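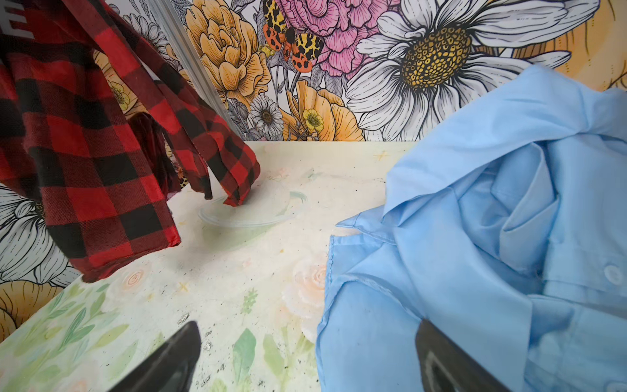 3.2 Shirts and the table they landed on

I'll admit we argued more over shirts than over anything else in this study. Nia Lloyd wanted plain ones throughout, and I wanted the sort of pile you'd find on a chair at home. We ended up with 2 kinds: a red-and-black checked flannel and a light blue button-up with a proper pointed collar (Figure 1). They crumple quite differently – the blue one keeps lots of soft creases, and the flannel bunches into thick folds where you lose track of which layer is which. The table has a pale rose print on it, and I've grown rather fond of it.

Each shirt was dropped, left alone, and then sorted by one of our seven folders, who worked to the Fanbridge folding sheet. They told us afterwards which part they'd looked for first. Collars won easily with the blue shirt. With the flannel, people talked about the checks instead, and said they used the big squares to work out which way a sleeve was running.

Figure 2. The flannel shirt, bunched up, with the flower mural behind.
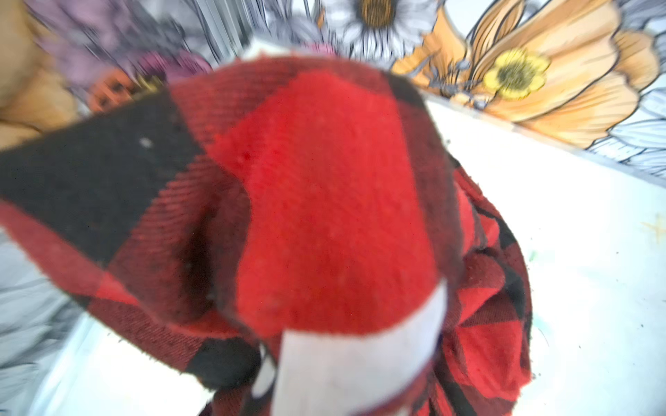
Does it matter which shirt a folder gets first? We swapped the order halfway through the sessions, and the answers about collars and checks stayed much the same.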